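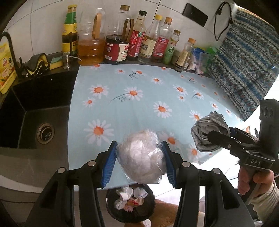 Rack and Cabinet Inspection — Comments Sheet
Site: Brundham equipment room
Inspected by: Anju Bhatt
Date: 20th July

1. Cabinet anchoring
Pass. All 4 floor anchors tight on Cabinet A. Leveling feet on Cabinet B are backed off the slab at the rear left corner. Corrected during the visit.

2. Static load
Pass. Installed equipment in Cabinet A totals 372 lb, which is under the label rating. The load sheet on the door still shows the March figure and needs to be replaced.

3. Shelf and bracket hardware
Fail. The UPS in Cabinet B weighs 195 lb and sits on a pair of Jenis support rails. Two rear screws are missing on the right rail, and one front screw is cross-threaded. Do not slide the unit out until the rail is refitted. Use the screws supplied with the rail kit — the Nistent cage screws in the parts drawer are a different thread.

4. Weight distribution
Pass with comment. Heaviest units are at the bottom in both cabinets. Battery pack in Cabinet A could move down one position when it is next serviced.

5. Bonding and grounding
Pass. Door straps present and tight. Paint removed under the lug on the Cabinet B side panel, as asked for last time.

6. Airflow
Comment. Blanking panels missing above the patch field in Cabinet A. Intake filter on the Blomqvist fan tray is clogged. Fan runs on both speeds.

7. Cable entry
Pass. Brush strips in place. One bundle rests on the bare edge of the top cutout; add edge trim.

8. Power strips
Pass. No daisy-chained strips. Outlet labels do not match the panel schedule for Cabinet B.

9. Clearance
Pass. Front and rear doors open fully.

Open items: 3 (rail screws, before any work on the UPS), 6 (panels and filter), 7 (edge trim), 8 (labels). Item 3 to be signed off separately by whoever refits the rail.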